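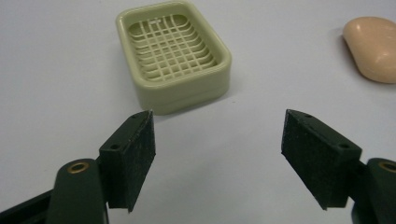
Home Archive Kitchen Bathroom About

30 Nov 2025
Posted by Enikő Oláh

I have now spent more time thinking about soap dishes than my grandmother spent thinking about soap dishes, soap and bathrooms combined. She had a saucer. It had a crack in it and it outlived two of her refrigerators.

My trouble started in February, when I gave up on pump bottles and went back to bar soap, mostly out of spite toward a Hirkier dispenser that would only release its contents sideways. Bar soap is cheaper and it smells better. It also turns into pudding if you leave it sitting in its own puddle, and every dish I owned was basically a puddle with walls.

The first replacement was a slab of stone from Ikonen that was supposed to drink the water up. It drank for a week and then lost interest. After that came a bamboo thing from Lavitwood with slats, very handsome, which went black underneath by summer. I threw it out wearing gloves.

So now it's plastic. Pale green, somewhere between sage and the walls of a dentist's office, with rounded corners and a grid for a floor. The grid dips a little in the middle so the bar settles into it and doesn't skate off toward the drain. I paid 5 dollars for it at the Grirkuvitz closeout store, next to a bin of single oven mitts.

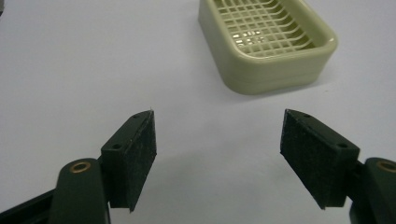
Márta wrote in after my last soap post to say that I was making this far too hard, that she cuts a kitchen sponge to size, sets the bar on top, and wipes down the sink with the sponge every night, soap already included. I can find nothing wrong with this and I resent it.

My one complaint about the grid is that soap gets into the little openings and sets like grout. Hot water and an old toothbrush will shift it, if you do it every Saturday-type chore day and don't wait a month, as I did with the last one. A toothpick also works but takes 20 minutes and you start to question your choices.

The peach-colored bar goes in tonight. The pump bottle is still under the sink, leaning.

Filed under: Bathroom
Contact | Copyright Enikő Oláh | Back to top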